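**Woltitz opens Zernura, a collection of people patiently wiping a whiteboard**

*Office chores, recorded by hand, for machines that have yet to do any*

GAMDALE, October – Woltitz today announced the first release of Zernura, a set of recorded examples meant to teach two-armed robots the small jobs that fill a working day. The release covers 300 episodes of desk work. Most of it is wiping marker off a dry-erase board and picking up a stapler. The company is aware that other announcements this month involve backflips.

Every episode was performed by a person holding a gripper in each hand. The grippers are the same shape as the ones a robot would wear, and they carry their own cameras, so the learning system gets to study the job from the height of the fingers. Operators need no robot, no joystick and very little upper body strength. They do need a tolerance for doing the same thing again.
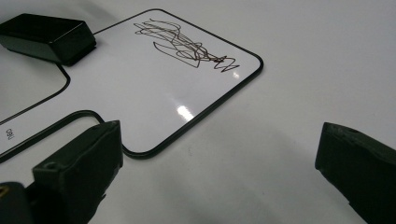
Wiping was chosen as the opening task for a dull and useful reason. A robot that picks up a block either has the block or doesn't. A robot that wipes a board can be a little bit right for a long time. It can press too lightly and smear, press too hard and push the board across the table, or clean a perfect stripe right next to the ink. A learning system has to see how people deal with all of this, and people turn out to deal with it in many ways, some of them quite personal.

"I have watched more erasing than any schoolteacher in the state," said Raimonds Urbonaitė, who runs data collection at Woltitz. "There are people who go left to right. There are people who go in circles. There is one person who starts in the middle, and I have had to make my peace with that, because the model should see it too."

The scribbles are part of the method. Early on, operators were asked to draw something easy to erase, and they obliged with neat little lines in the center of the board. The first model trained on those lines became very good at neat little lines in the center of the board. The instructions now say "make a mess," and Woltitz reports that this is the only line in the 60-page operator handbook that everyone remembers. 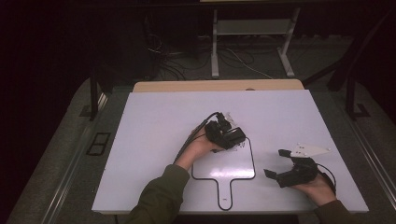

Each operator works in blocks of 60 minutes with a break after every one. Within a block, the starting positions change between episodes: the board is turned, the objects trade places, and the ink goes somewhere new. A second person checks the recordings the same afternoon and marks each one as keep, keep with a note, or discard. Notes in the first release include "long pause, thinking," "dropped it, recovered nicely" and "sneeze."

Woltitz has kept the recoveries in. A slip followed by a fix is more useful to a learning system than a clean run, and it is also much easier to collect. Episodes that end in failure are included as well, in a folder of their own, labeled in plain words. Buyers of training data often ask for perfect examples. The company's position is that a robot which has only seen perfect examples will be very surprised by its first Tuesday-morning sort of problem, whatever day it falls on.

Both hands matter. In many of the episodes one hand does the visible work while the other stays open and out of the way, and the second hand is recorded with the same care as the first. Learning when to leave things alone is a large part of office life, and Zernura may be the first collection to contain several hours of it.

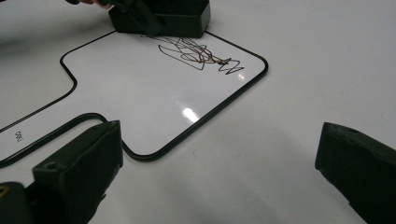

The recordings were processed with software from Pangilinan, the company's partner on the project, which lines up the different camera views so that every moment matches across all of them. It also flags any stretch where the views disagree. Pangilinan engineers spent 3 weeks at the Gamdale site during setup and are thanked in the release notes, along with the coffee machine, which went out of service in their second week and was mourned.

Stapler episodes make up the smaller share of the release. They were added after an internal test in which the model, presented with a stapler, tried to wipe the board with it. The team considered this reasonable but not what had been asked. The new episodes show the stapler being grasped from several directions, lifted and set down again. No stapling takes place. Stapling is on the roadmap, and Woltitz would like to manage expectations.

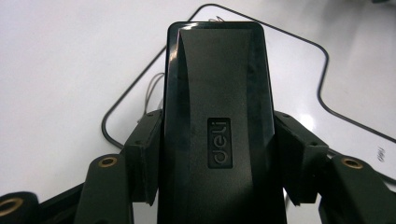
"People ask me when the robot will do the whole desk," Urbonaitė said. "I tell them it would help if anybody could show me a person who does the whole desk."

A second release, planned to bring the total to 600 episodes, will add cables, paper and a drawer that sticks. The drawer was not bought for the project. It has been sticking for years, and the team sees this as a head start.

**Availability**

The first release of Zernura is open to university groups at no cost and to companies under a yearly license. Each episode comes with its camera recordings, gripper positions, a written task label and the reviewer's note, if there is one. Requests go through the data desk at the Gamdale office, which answers between 9 a.m. and 4 p.m. and asks that you say which robot you have in mind.

**About Woltitz**

Woltitz collects and sells demonstrations of manual work for training robots. Its office in Gamdale has very clean whiteboards.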